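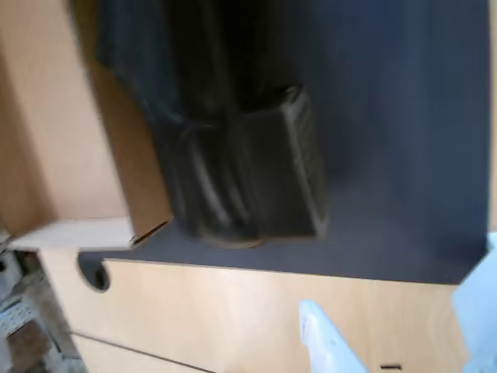
Figure 3. Desk at the club, with the open cardboard box on the left and part of the gripper at lower right. The dark folded item on the mat is softened by motion blur.

Agnese Sepp, Khôi Vương, Kaja Lepik and Charalambos Antoniadis
March
12 shares | 3 comments

4. The packing exercise

4.1 Setting and participants

The second half of the course was given over to a single exercise, in which students taught a two-fingered gripper to move soft and hard items between a desk and a box. The work was done at the Grovness robotics club, which meets after lessons and takes students from the two upper years of the school. Seven students completed the whole exercise. Others came to single sessions, and their recordings are left out of the counts in this section.

None of the seven had worked with a robot arm before the course. Most had done some programming in class, and two had taken part in a line-following competition the year before. We did not select for experience. Places were given in the order that the forms came back.

The students worked in pairs or threes and swapped between them. One student guided the arm by hand, one watched the live picture on the laptop and one kept the log. When only two were present, the person at the laptop also kept the log, and the quality of the written notes dropped. We return to this in Section 4.4.

Each group was asked to record short demonstrations of a task, look through them, decide which to keep, and train a simple model on what was left. The software was a small package called Kudia, written for the club by the second author. It records the camera picture together with the position of the arm and the opening of the gripper, and it lets the user mark each recording as "keep", "drop" or "ask". The third label was added at the request of the students after the first session. It was meant for cases where the pair could not agree, and in practice it was also used when it was time to go home.

4.2 Tasks

We prepared two kinds of task. In the first, the item was hard and kept its shape, such as a wooden block. In the second, the item was soft and could fold, hang or bunch up. We expected the soft items to be harder for the model. We also expected them to be harder for the students to show, because a piece of cloth does not lie the same way twice, and a student who has found a good place to grip it will look for that place again and not find it.

The students were given a sheet with the start and end of each task in one sentence. It did not tell them where to grip, how fast to move or how to hold the arm between recordings. Some groups wanted more guidance. Kaja Lepik, who led most of the sessions, answered questions about safety and about the software but sent questions about method back to the group. The longest argument in the log is about whether the gripper should return to the same starting place before every recording. Group A decided that it should. Group B decided that it should not, then changed its mind halfway, and so its recordings fall into two sets.

The furniture was whatever the club had. We had planned to clear the desk and hang a plain cloth to the side of it, but the cloth had to come down between sessions and after the first week it was no longer put up. The shelving next to the desk can be seen in part of the material. We left this as it was and asked the students to think about what it might do to their models.

4.3 What the students looked for

Before the first review session, we asked each student to write down what would make a recording bad. The answers were almost all about the movement of the arm: it stopped, it went too far, it dropped the item, it knocked something. Only one student mentioned the picture. She wrote that "if you can't see it then the computer can't either", and this sentence was later copied on to the whiteboard and used by the group as a rule.

The review sessions changed the answers. Students went through their own recordings on the laptop, stopping at single images, and many were surprised by how little the picture showed at moments they remembered as clear. A person standing next to the desk sees the whole task. The recorded view can be tilted, and a large thing near the camera can take up much of it. Figures 3 and 4 were both used in these sessions. Students were asked to say what they could name for certain, what they could guess and what they could not tell.

With Figure 3, the mat, the box and the desk were named quickly. The dark bundle was not. Suggestions in the log include "bag", "coat sleeve", "pencil case inside something" and "no idea". The students who had been at the desk were inclined to argue from memory, and we had to remind them that the model would have only the picture. Charalambos Antoniadis then asked them to draw the outline of the item on a printed copy. The outlines agreed well along the lower end, where it rests on the mat, and poorly elsewhere. 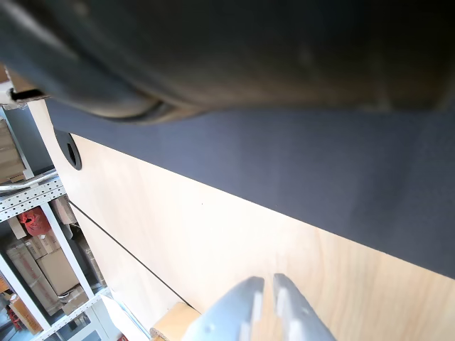 Figure 4. The desk from a strongly tilted view. Both gripper fingers are visible at the bottom, with a small wooden block to the left of them and a large out-of-focus object at the top.

Figure 4 led to a different discussion. The fingers and the block were easy to name, and the first reaction of several students was to mark the image as good. The objection came from the student at the laptop, who pointed out that part of the block was outside the picture. Another student then asked whether the boxes on the shelves mattered. Some of them carry red or orange markings, and these are much stronger in colour than the block. The group did not settle the point, but it asked for a test, and we ran one in the following session by training the same model with and without the left part of the picture. The result is given in Section 5.

4.4 Keeping and dropping

The seven students made 200 recordings between them during the exercise. Of these, 135 were kept after review and used for training. The rest were dropped, either at once by the pair who made them or later at a joint review with one of the authors. No recording was dropped by an author alone.

We coded the reasons given in the log. Early in the exercise, the most common reason was a mistake by the person guiding the arm. By the last sessions it was a problem with the view, most often blur or an item that had left the picture. The students did not handle the arm any worse as time went on, and our reading is that they had started to look at the material differently. Some of the change may come from the review sessions themselves, as we chose the images for discussion and students could see what interested us.

Blur was treated unevenly. One pair dropped every recording in which it was noticed. Another kept nearly all of them, on the grounds that the arm would move at the same speed when the model was in charge and would produce the same blur. Both positions were argued with care in the log, and the second is one we would have been glad to see in an undergraduate report. We made no ruling. The two sets were trained separately and each pair was given the other's model to try.

The written notes were the weakest part of the material. Where three students worked together, nearly every recording had a reason next to its label. Where two worked together, many labels had no reason at all, and a few recordings had notes that clearly belonged to the one before. Baiba Mockus went through the log with the students to repair what could be repaired, and we have marked the entries that were written afterwards. They are not used in the coding described above.

4.5 Limits of the exercise

The group was small and the students had chosen to be there. We cannot say how the same exercise would go with a full class, and a planned trial at the Lidisitz school did not take place in time for this paper. The time on the arm was also shared unequally. Two students guided it far more often than the others, mainly because they arrived first, and the log shows that they were also the ones whose recordings were most often dropped in the early sessions. In the next round, the order will be drawn at the start of each meeting.

A further limit concerns the soft items. We did not record how each one was laid out before a demonstration began, and the pictures do not always allow this to be worked out later. A photograph of the desk from a fixed position before each recording would have been enough.

3 comments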